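Skilteo Parts Reuse Workshop – Photo Gallery

Home / Programs / Parts Reuse / Gallery

The Parts Reuse Workshop at Skilteo receives retired office computers from partner organizations in the Echevarría district and prepares their components for classroom use. The program opened in July with 28 donated machines. It now occupies Room 405 on the upper floor of the Dullero Building, where sorting takes place in the mornings and repair classes in the afternoons.

This page was last updated on January 19, 2025. Text by Ilgın Bayram, Program Coordinator.

How the Workshop Is Organized

Incoming equipment is logged at the door and assigned a shelf number. Complete machines are taken apart by students in the introductory course under the direction of Rodrigo Montes, lead instructor. Drives are removed first and held in a locked cabinet until they have been erased.

Components then move to the sorting tables. Memory, fans, cables and power supplies are kept apart from one another, and each category has its own intake sheet. Parts that fail inspection are recorded and sent to Runa, the program's recycling contractor, which collects every 2 weeks.

Power supplies are never opened by students. A unit that does not pass its bench test leaves the workshop with its case closed – no exceptions are made for advanced classes.

Loose wiring is sorted last. Lengths that are too short for a harness are still accepted for the soldering and crimping exercises, provided that the insulation is sound. Damaged pieces go into the copper bin.

Gallery

1. The sorting table 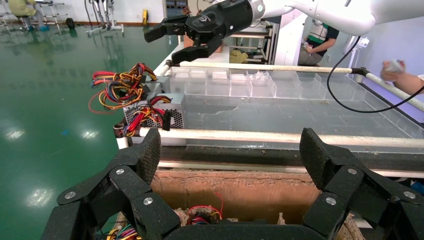

A silver power supply unit with its cable harness, beside a clear compartment tray. The open cardboard box holds a small bundle of red, black and yellow wires.

2. Visiting the workshop

Group visits are available by appointment and last nearly 2 hours. Closed shoes are required in Room 405, and bags must be left in the hallway lockers.

Donating Equipment

Organizations wishing to donate should send a list of items to the program office before delivery. Monitors and printers cannot be accepted at present. A signed receipt is issued for every donation – please allow one week for processing.

Use of Photographs

Photographs on this page may be reproduced for educational purposes with credit to Skilteo. Requests for larger copies should be addressed to the program office.

Back to Parts Reuse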